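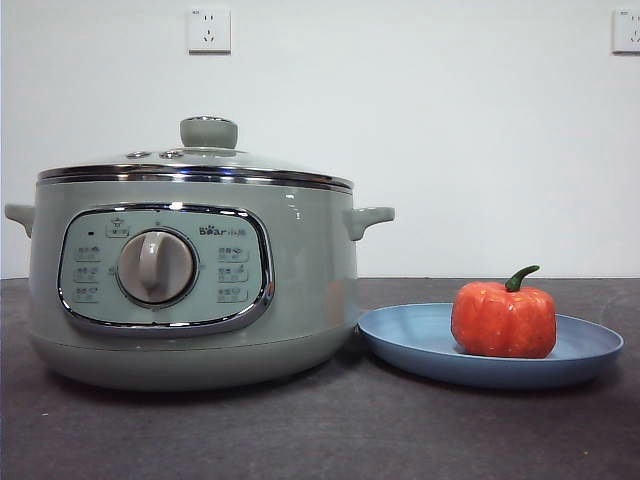
Re: Split the electric bill by room or by person?

ktcostigan
Four of us in the house, January bill is up 47 dollars. Zuleica says split it by room. I have the smallest room, so I find this very wise.

wenetti_fan
By person. Your room doesn't shower.

nivaldo_c
By room is how we did it at Brorstead and one guy moved his girlfriend in for 43 nights. She used more hot water than the rest of us put together. By person, and guests count after a week.

ktcostigan
There is also a faction that wants the cooking metered separately.

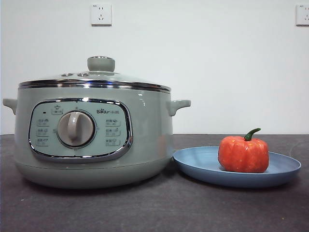 The green cooker, with the lid on.

rosangela.x
Metering a cooker is how you end up labeling eggs. What's the heat set to?

ktcostigan
I'd have to ask Ademir. He has views on the thermostat.

nivaldo_c
So there's your 47 dollars.

rosangela.x
Disagree, could just be a rate change. Compare the kWh with last January before you accuse anyone.

ktcostigan
Checked. Usage went up by 933. I've started drafting a note for the thermostat.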